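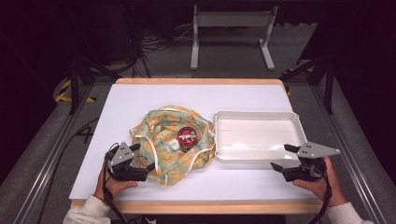

MAKERS & SHEDS

Two hands, no fingers

Helju Vītola has been trying to put a tin in a bag for most of April, and she couldn't be happier about it.

The bag is a drawstring one, soft patterned cloth. The tin used to hold lip balm. The hard part is that Helju isn't allowed to touch either of them. She works through a pair of handheld grippers, one in each fist, and every move she makes is recorded so that a pair of robot arms can one day have a go at copying her.

"You feel like a lobster for the first hour," she says. "Then something clicks and you're just a person with odd hands."

The project lives at the Gornham shared workshop, in the back bay between the bandsaw and the kiln, and it started as a favour. Dalva Trindade packs gift orders from her spare room and mentioned, over a cuppa, that the bagging was wearing out her wrists. Lautaro Bustos builds things for a living and for fun, and he went home and drew up the first gripper that night. He printed it, hated it, and printed it again. The pair in use now are version 8.

I had a turn, and I was terrible! The jaws are simple enough - squeeze to close, let go to open - but cloth has its own ideas. I'd pinch one edge of the bag and the whole mouth would fold shut. I'd let go of the cord to fix it and lose the edge as well. Ritu Mishra, who looks after the software, watched me fumble for a good five minutes and then kindly told me to leave the cord alone and open the fabric into a nest first. It worked on my next try, more or less.

They have 304 good runs saved so far and Ritu would like 2,000. A run can be thrown out for all sorts of reasons: a cable snagging on the bench, a hand drifting too far to one side, someone sneezing. The fumbles that get rescued are kept, and those are the ones she likes best. A robot that has only ever seen perfect bagging, she reckons, won't have a clue what to do when the cloth flops over.

The spending has been modest. Lautaro's running tally for the grippers stands at $355, mostly motors and the three he burned out learning how hard he could push them. The arms are on loan from Aarti Tripathi, who bought them second-hand for a colour-mixing machine she still swears she'll finish.

Their first go at bagging is pencilled in for winter. Dalva has already asked whether they could do ribbon next, and Lautaro went a bit quiet at that. Helju, though, was back at the table before I'd found my coat, shaking out the bag for another run.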